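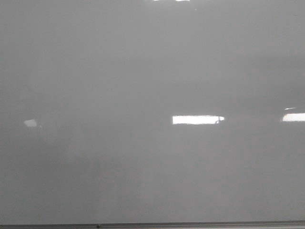

Progress report: Meeting room acoustics and lighting, Prurkby office

Period covered: March to June

1. Status

The work is on schedule in four of the five rooms. The fifth, the corner room on the upper floor, is held up by a late delivery of ceiling panels from Rodex and will be finished in the next period. Spending to date is within the approved amount, and no transfer between budget lines is requested.

2. Acoustic treatment

Before treatment, the rooms had long reverberation times in the speech range, and remote participants regularly asked for sentences to be repeated. We installed 110 wall panels from Ullo in the four completed rooms. Panels are fixed at seated and standing head height on two adjacent walls in each room, so that no treated wall faces another treated wall and the remaining hard surfaces stay available for writing.

Measurements were taken in each room with the furniture in place and the door closed. Reverberation time dropped in all four. The smallest room improved least; it already had carpet and a fabric-covered partition. Low-frequency noise from the air handling unit is unchanged - wall panels of this thickness have little effect on it - and is dealt with under section 4.

3. Lighting

The old fittings produced glare on screens and on glossy wall boards, which was the most frequent complaint in the staff survey. Of the 30 fittings in scope, 23 have been replaced with low-glare units on dimmers. The remaining seven are in the corner room and depend on the ceiling panels.

A bright band of reflected light on a glossy board can make marker strokes hard to read from part of the table. Moving the fittings away from the board wall reduces this but does not remove it in rooms with a low ceiling. Two options were compared: a matte writing surface, and a separate dimmer circuit for the row of lights nearest the board. The matte surface gives less glare but is slower to wipe clean. We recommend the separate circuit, as the wiring is already accessible and the existing boards can be kept.

4. Ventilation noise

The duct serving the two north rooms was surveyed in May. The main source of noise is a damper set too far closed, with high air speed at the grille. The damper has been reset and a larger grille ordered from the supplier in Guimarães. A duct silencer is held as a fallback. It would cost more and would require one north room to be closed while it was fitted.

5. Issues

Rodex has given a revised delivery date for the ceiling panels and has agreed to carry the extra freight cost. If the date slips again, we will use the closest stock panel, which has the same absorption class and a different edge detail.

Room bookings were not blocked early enough in April, and one installation shift was lost. Bookings are now blocked 100 hours ahead of any planned work.

6. Next period

- Complete ceiling and lighting in the corner room.
- Fit the new grille and repeat the noise measurements in both north rooms.
- Wire the separate dimmer circuits, subject to approval of the recommendation in section 3.
- Repeat the staff survey using the same questions as before.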